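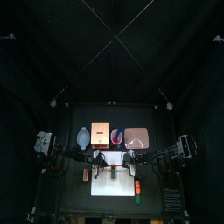

Dark table, back row: bowl, wooden box, pink-and-white cup, pink tray. White board in front.

Home > Notebook > Workshop > October

2 min read

October, just after lunch. Spent the morning on the Clemton tabletop set and I'm pretty happy with the row along the back! The bowl and the wooden box can stay on the left, and I like the blue utensil leaning out of the cup (easy to find without looking). The tray on the right end is the one I keep arguing with myself about. It takes up a lot of space, but Jarton wants it in the set, so fine, it's in. Logged the lot as set 49.

The white board stays in the center with the red rod across it and the green block at the middle of the rod. Still need to write down the block's position properly before I forget, sheet 24 is blank.

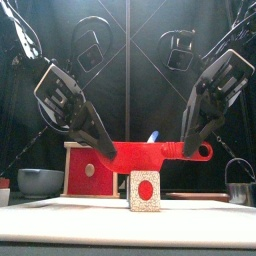 Red handle piece on the white top, speckled cube in front.

The red piece goes in the log as 3564. Lovely glossy thing, fat at one end, then the raised rings and the hole in the tab. I'd like to try it against the Solura one, if I can remember which drawer that went in. The speckled cube needs a number too, maybe 3806?

To do: ask Panagiotou for a second tray, a smaller one.

3 comments | 2 shares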